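Equipment News: What We Buy Before the End of the Year, and What Has to Wait

By Úna Ó Conaill

Many of you asked me the same question in the kitchen and in the chat: is there money for new grippers or not? The short answer is yes, but not for all of them. The longer answer is below, and I ask you to read it until the end, also the part with the deadlines. The plan was agreed on 11 October 2024 and I am writing it down now so that everybody works from the same paper.

First, the situation. The bed-making work takes most of our hours in the big hall, and it will continue to do so until spring at least. Sheets and covers are hard on the hand-held grippers. A cup or a box is closed upon once and it stays closed upon. With fabric the operator opens and closes again and again, pulls to the side, lets go, and takes a new hold. The finger pads suffer first, then the joints become loose, and then the operator starts to press harder to compensate, and this makes everything worse. I did not understand this well when I made the budget last year. I had calculated the pads as if they live as long as the housing. They do not.

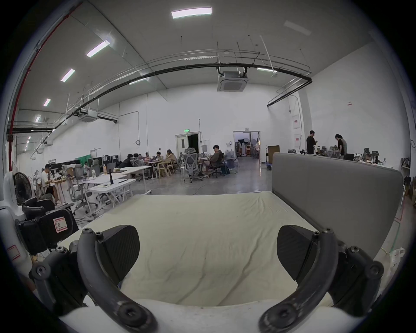
So the first line in the new plan is spare parts, before any new device. We will order pads, finger screws and joint bolts from Plesex, our present supplier. The price for one full set of finger parts is 957, shipping not included, and we will take 10 sets. I know that this looks like a lot of money for small black pieces. But last winter we had devices lying on the shelf for weeks while we waited for a delivery, and the operators shared what was left. The cost of those weeks does not appear in any invoice, and for this reason it was easy to forget.

The second line is new hand-held grippers. Two offers are on my desk. One is from Plesex for the same model as now. The other is from Grevutero, which makes a lighter device with a different handle. The Grevutero offer is cheaper per piece, but their finger parts do not fit on ours and ours do not fit on theirs. If we mix the two we must keep two kinds of spare parts, two kinds of calibration notes and probably two kinds of training for new operators. I asked several of you and the opinions were divided. People with smaller hands liked the Grevutero handle very much. The people who do the repairs liked it much less, as the housing is glued and cannot be opened with a screwdriver.

The decision is this: we order eight new devices from Plesex, and we borrow a pair from Grevutero for a trial. The trial is free of charge except for the return shipping. If the pair survives a month on sheets and duvet covers, we will talk about them again for the next budget. Please do not lend the trial pair to other projects. The month must be on fabric or we learn nothing from it.

The third line is the textiles and the furniture. It was a mistake of mine to book bedding under "office supplies" in the past, where it disappeared between the coffee and the printer paper. From now on it has its own line. The project needs sheets in more than one color and in more than one weight, and they need to be replaced when they become soft and thin, because a fabric which was washed many times folds differently from a new one. Whoever plans a new task, please write into the request which size and which material you need. "Some blankets" was a real request which I received in summer, and I bought the wrong ones.

The fourth line is storage and charging. We looked at a shelf system from Twal with a place for each device and a cable for each place. It is a good product and I would like to have it. But the price is near to the price of two grippers, and I cannot defend this at the moment. We will build something ourselves from the shelving material that we already own. If somebody has a talent for this kind of work, write to me. The hours can be booked on the project.
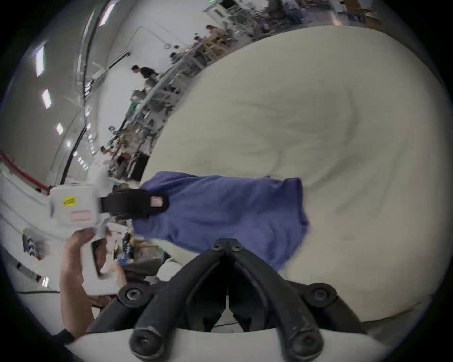 Gredby, from the repair bench, wrote back on the draft of this plan that the order of the lines is right but the number of spare sets is still too low. In Gredby's opinion the joint bolts go faster than the pads when people work with heavy covers, and a full set is a wasteful way to buy them — you pay for the fingers and you need only the bolts. The proposal was to ask Plesex for bolts as a separate position, in a bag, and to keep the full sets for the real damages.

I think this is a fair point and I have asked Plesex for a price. They answered politely that it is not in their catalog but that they can do it for a regular customer. If the price is reasonable I will change two of the 10 sets into loose bolts, and then we have eight full sets and a good bag of small parts. The total should stay the same.

There was also a question about repair time. At present nobody books it, and so on paper our repairs cost nothing. For planning this is a bad situation. When I compare "repair the old one" with "buy a new one", the repair always wins, even when two persons sit the whole afternoon over one loose joint. Please start to book these hours now under the maintenance code. It is not a control of how quickly anybody works. I need the sum for the whole group and I will not look at single names.

What waits until next year: the Twal shelves, the second bed with the bigger mattress, and the better lamps for the far end of the hall. I did not cross them out. They are on the list for the first quarter, in this order, and if the trial with Grevutero goes well and the next devices become cheaper, one of them may move up. The bed comes before the lamps, as two tasks are already written for the bigger size and cannot begin without it.

Now the practical part.

Requests for textiles must reach me before the first week of November. Write the size, the material, the color and the number of pieces, and the name of the task.

Requests for anything else go into the normal form, also when the thing is small. If you buy something yourself and bring me the receipt afterwards, I can usually pay it back, but it takes long and it makes the bookkeeping angry with me.

Broken devices go to the repair bench with a note. Please write on the note what you did when it stopped working well, even if you are not sure that it was the reason. "Broken" alone does not help. Was it loose, did it stick, did it close only on one side? Such words save the repair people much time, and they also help me to see which parts we should order in larger quantity.

Old finger pads should be kept and not thrown away. There is a tray for them beside the spare parts. Plesex is interested to see them and gives a small discount on the next order when we send them back — not a big sum, but it pays the shipping.

The full table with all positions is in the shared folder under "Equipment plan". If you find an error in it, tell me soon, before the order is signed. Afterwards I can still correct the table but not the order.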